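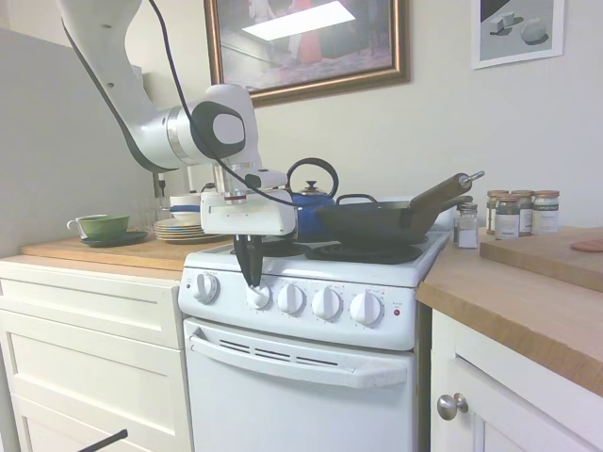 The arm of the Ridon kitchen cell with its gripper fingers closed around a stove knob

The Ridon kitchen cell is a single-arm robot workstation built around a household electric stove. It is kept at the Dostgate workshop and is used for teaching and testing simple kitchen tasks, such as turning a control knob or moving a pan. The cell was set up in August by a small team under Amarachi Effiong, who also wrote its maintenance handbook. The current edition of the handbook is dated September 23, 2024.

Layout

The cell is arranged like one wall of an ordinary kitchen. The stove stands between two wooden countertops with white cabinets below. Plates and other crockery are kept on the left-hand counter, and spice jars and a cutting board on the right. Pots, pans and a blue kettle are kept on the stove itself.

The stove is never heated during work with the arm. Its supply is isolated at the wall and locked off, and the key is held by whoever is named on the day sheet.

Arm and gripper

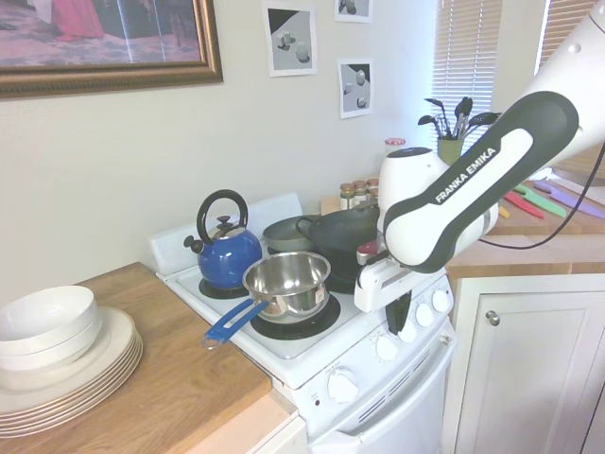

Arm lowered over the back of the cooktop, with the maker's name on the dark link

The arm carries the name Franka Emika on one of its dark segments. It ends in a white gripper with two fingers. Most of the wear in the cell is on the finger pads, which rub against knobs and pan handles. The handbook asks for the pads to be looked at every 60 hours of running and changed as a pair – a new pad opposite a worn one tends to twist whatever is being held.

The fingers are removed with the arm parked and the brakes on. The mounting faces are wiped with a dry cloth before the new pair goes on, and the gripper is then opened and closed fully six times with nothing between the fingers. If the closing position has changed, the zero point is set again before any work is done.

Cable care

A black cable hangs along the outside of the arm in a loose loop. The loop has to be long enough for the wrist to turn freely, but a loop that is too long can catch on a pan handle. After any change to the cable, the arm is moved by hand to the far corners of the cooktop and both counters, while a second person watches the loop.
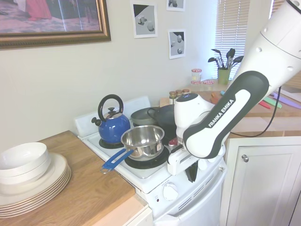 Gripper beside the front right of the cooktop, with the cable looping down at the right

Early in the life of the cell the cable was held by plastic ties, and the first one failed at the connector after 1236 hours. The replacement was fitted with cloth straps, known in the workshop as Kara straps. These can be undone by hand and leave the cable some room to slide.

Position checks

The stove is fixed to the floor, but it can still shift slightly when a knob is turned with too much force. A position check is carried out at the start of each day. The arm is brought to stored points at the stove and over the counters, and the operator compares the fingertips with pencil marks or with the edges of known objects. Plates are a useful test, as a small error in height is easy to notice when the open fingers come down over a stack.
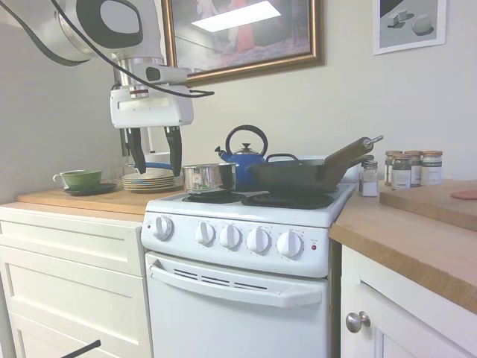 An error in height at one counter only usually means that the counter has moved. The same error at every point is more often traced to the finger mounting or the arm base. Base bolts are tightened in a cross pattern, and the stored points are then checked again from the beginning.

Servicing and faults

A full service is due after 3000 hours. It covers the base bolts, the cable and connectors, the emergency stop and the gripper. The joints are sealed and are not opened at Dostgate; an arm with a joint fault goes to the Sepúlveda repair shop, and the cell stands idle until it is returned.

The fault entered most often in the log is a knob slipping in the grip. The usual remedy is to clean the pads and the knob with a damp cloth – grease from the pans finds its way onto both. Stops caused by contact with a pan handle are also common. They are cleared by moving the arm upwards by hand, turning the handle out of the way and running the position check again.

See also

Ridon cell handbook
Kara strap
Dostgate workshop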